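Karport Puts Two Grippers to Work on Old Desktop PCs

5/27/20

I spent a morning at the Karport shop in Statton this week, watching a robot arm poke around inside old office computers, and I had a great time. The crew there wants to know which gripper is best at taking desktops apart for parts, so they've been running two of them on the same arm with the same batch of towers.

The first is the Byun, a plain parallel gripper. The other is the Dradimier, which has softer, wider fingers and costs a good deal more. Each one gets 28 tries at the same jobs: unplug a cable, flip a drive clip, lift out a memory stick.

Samran Saithong runs the tests, and he let me pick the order for one round (I went with cables first, sorry Samran). The Byun finished 20 of its 28. The Dradimier got 10, mostly because those wide fingers kept bumping into things before they reached anything useful. It did do better on the round cable plugs, though, and it never scratched a board!

What surprised me was how much the wrist camera matters. Samran moved its bracket up a little between rounds and the Byun stopped missing the clips on one side.

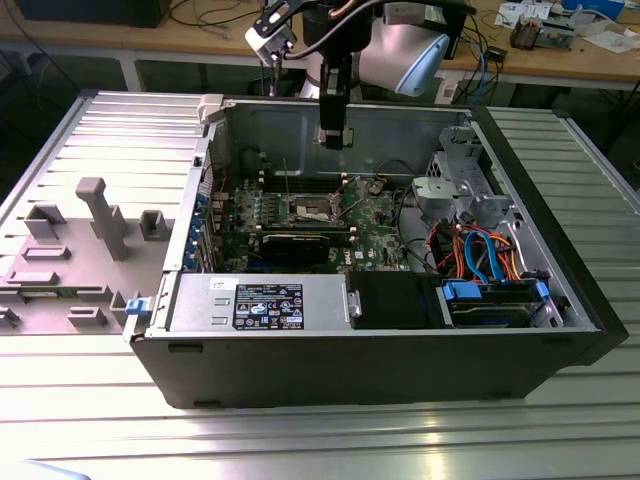
A parallel gripper reaches into an opened Dell desktop, with the side panel set down next to it.

Next up is a longer run of 908 picks with both grippers, plus a new controller that Samran is itching to plug in. He hopes to have numbers by December, and I've already asked if I can come back and watch.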